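Paper filing, second pass

In April I replaced the four-drawer cabinet with folders. The cabinet had been sized for 2000 sheets and was holding 792, most of them past any useful retention date. After scanning and shredding, what remained on paper was 83 sheets: contracts with original signatures, the lease, the Garnedo warranty papers, and tax letters that I prefer to keep in hard copy.

The scheme is simple. One folder per counterparty, one color for everything, newest sheet on top. I considered color coding and dropped it. Colors need a key, the key has to live somewhere, and the local store in Promville never has the same four colors in stock twice.

Surachet Wannasri, who read the first post, asked why I don't use ring binders. Punched holes tear under repeated handling, and a binder takes up its full spine width even when it holds three pages. A flat folder is as thick as its contents. The cost is that sheets can slide, so they have to be squared up each time something is added.

Labels go on the top edge, next to the spine. I tried the front cover first, but that is hidden as soon as the folders stand in a box. The current state as of September 2022 is that the Slaoui and Cledum folders are labeled and the rest are waiting for me to cut more paper.

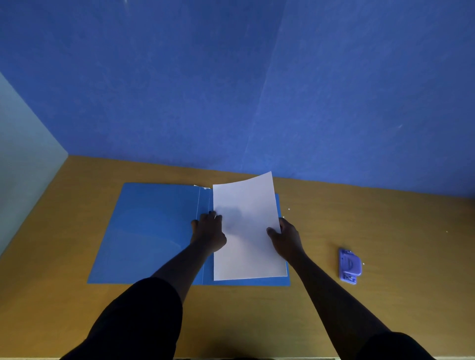 Alignment is the step that takes practice. I work with the folder fully open and flat on the desk, and put the sheet on the right panel only. The left hand holds the sheet near the spine while the other brings it square. A strip of blue left showing down the right side of the page is the margin I want, with the bottom edge of the paper a little above the bottom of the folder. Sheets placed flush with the outside edge get bent corners in the box. Paper that curls at the top, as this sheet does, goes under a heavy book overnight before the folder is put away – otherwise the curl works its way into everything stored above it.

Still open: receipts on thermal paper. They fade, and the copies I made on the old scanner are too faint to be worth keeping. I will probably rescan them at a higher contrast setting and give the originals a folder of their own.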